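Tanner Street Neighbors' Picnic Group
Minutes of the February meeting

We got going a little after 7 p.m., once everybody had a cup of tea and we had all caught up on the winter's news (there was plenty of it!). The minutes of the last meeting were read and agreed, with one spelling put right.

Money. We have $2,438 in the account, and last summer's picnic brought in more than any of us had dared hope. It was agreed to set aside $31 for stamps and to leave the rest alone until spring.

Baskets. A long and very friendly talk followed on whether families should bring their own food again or share hampers by table. Sharing won the day, and we will start asking around for wicker baskets with lids.
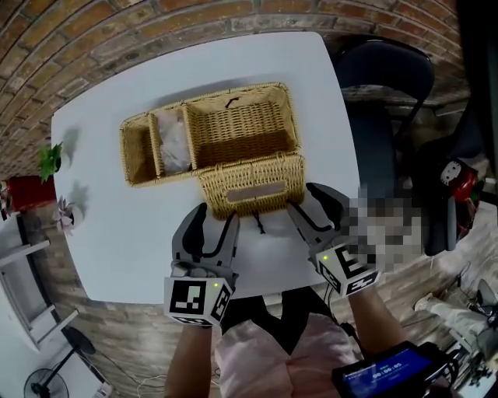
Photo: Filum Picnic Archive

Wicker with compartments was much liked, as it keeps the pie away from the pickles. Two members offered to bake.

Place. Zedent Meadow is still our first choice, with the hall at Restivik Park if it rains. A letter will go to the parks office this month.

Any other business. The lost blue blanket is still looking for its owner. We closed at 8:40 p.m. and stayed on for lemon cake.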